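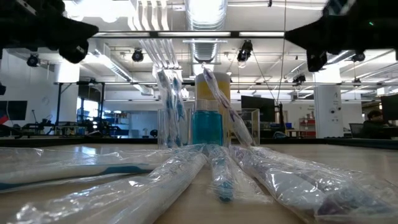 No. 10

I finally did the toothbrush situation! Every guest season I swear I'll sort the travel stuff before the house fills up, and every October I'm digging through a drawer for mouthwash (found some, it was behind the Anley towels). 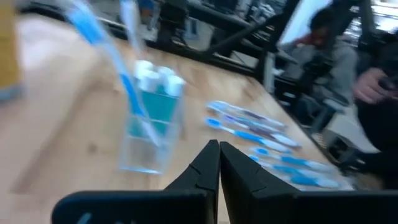
Umska, October

So everything came out onto the table. I love a clear holder for this, you can see what's left without tipping it all out. Paper labels lasted 2 weeks last time, never again.

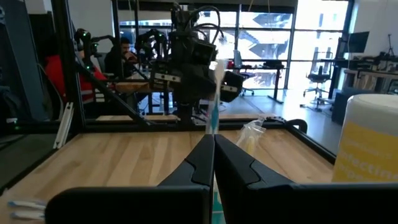 Posted by the author, Dastell blog keeper

I do like a wrapped brush for guests, it just feels nicer,
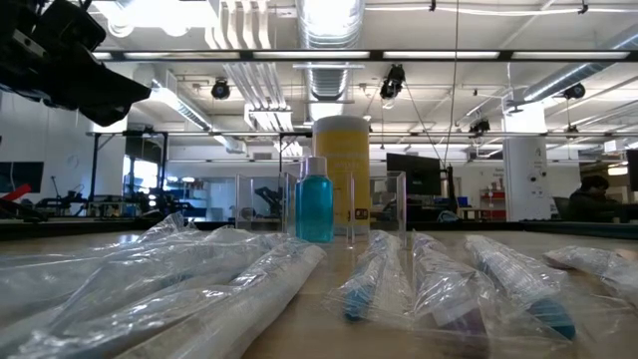
and the crinkly plastic doesn't bother me one bit. Next up is the soap shelf!

Contact | © Dastell | Back to top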